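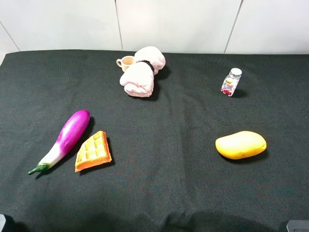
Drying of Cotton Kitchen Towels in Shared Kitchens

Project report, Building Science elective
Tiago Henriques and Florante Ignacio

1. Background

The shared kitchens in Fellmont residence have no outdoor line and no dryer. Towels are washed in the sink or in the basement machine and then left wherever there is space, usually over a chair, on the oven handle or on the counter. Residents complain about the smell. The smell comes from bacteria that grow while the cloth is damp, so the time a towel spends above a certain moisture content matters more than how clean it was to begin with.

The project compares three ways of leaving a wet towel: hung flat over a rod, folded once over a rod, and bundled on a counter. We measured mass loss only. Odor was not scored, and no cultures were taken.

2. Theory

Evaporation from wet cloth goes through two main stages. In the first, the surface stays wet and the rate is set by the air: its temperature, humidity and speed. In the second, the surface has begun to dry and water has to move outward through the fibers, so the rate falls. A thick stack of cloth reaches the second stage while most of its water is still inside.

The first-stage rate can be written as

m = k A (Ps – Pa)

where A is the exposed area, Ps is the vapor pressure at the wet surface, Pa is the vapor pressure in the room air, and k is a coefficient that depends mostly on air movement.

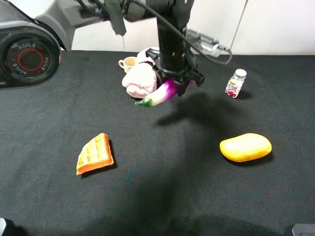 Exposed area is the only term in the equation that a resident can change without touching the heating or the window. A towel over a rod has nearly both faces open to the air. Fold it and the two inner faces are lost, apart from whatever air gets in between the layers. A soft bundle like the pale pink one set down beside the eggplant and the mug is the extreme case: the outside of the bundle is all that counts as A, and the face against the table adds almost nothing. We therefore expected the bundle to be slowest from the first reading on.

3. Method

The test towels were plain cotton Rorkia towels from the same pack, washed twice before use to remove the finish. Each towel was weighed dry, soaked in tap water for an hour, drained over the sink without wringing, and weighed again. Towels were then placed in one of the three arrangements in a closed room held at 20 °C.

Mass was read every 20 minutes on a Zurkonum kitchen scale. The hung towels were lifted off the rod for each reading and put back in the same position. The bundled towels stayed on a tared tray and were moved with it. A run ended when two readings in a row agreed, or at 900 minutes.

Humidity was logged at the start and end of each run only. This is a weakness, as the room was small and the towels themselves added moisture to the air.

4. Results

The soaked towels held up to 407 g of water. The flat towels dried first in every run. Their curves were close to straight for most of the run and then leveled off quickly, as the theory suggests.

The folded towels started at a lower rate and showed a longer tail. The fold line over the rod was the last part to dry and was still cool to the touch when the outer faces felt dry.

None of the bundled towels reached constant mass before the cutoff. When they were opened the outer layer was dry and the core was wet.

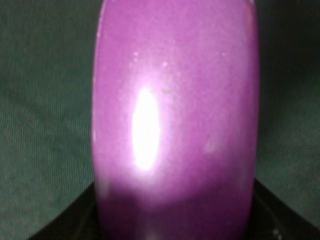

Florante Ignacio objected at the draft stage that draining without wringing exaggerates the difference, given that most people wring a towel before leaving it. The point is fair. Wringing would shorten all three curves, and it might move the bundle into the second stage almost at once. We kept the drained condition because it could be repeated more closely than wringing by hand, but the drying times should not be read as typical household values.

A second problem is the handling. Lifting a towel off the rod moves air across it, and the hung towels were lifted at every reading. The bundles were disturbed less. Part of the measured difference may come from this.

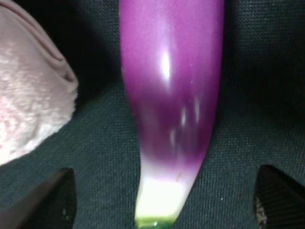

5. Further work

The Henriques half of the data needs to be repeated with continuous humidity logging – the sensor was shared with another group during those runs. A hanging scale would remove the handling error. We would also like to test a wrung towel and a waffle-weave cloth, which has more surface for the same mass.

For the Fellmont kitchens, the practical change is one rod per kitchen, mounted clear of the wall so that air can pass behind the cloth.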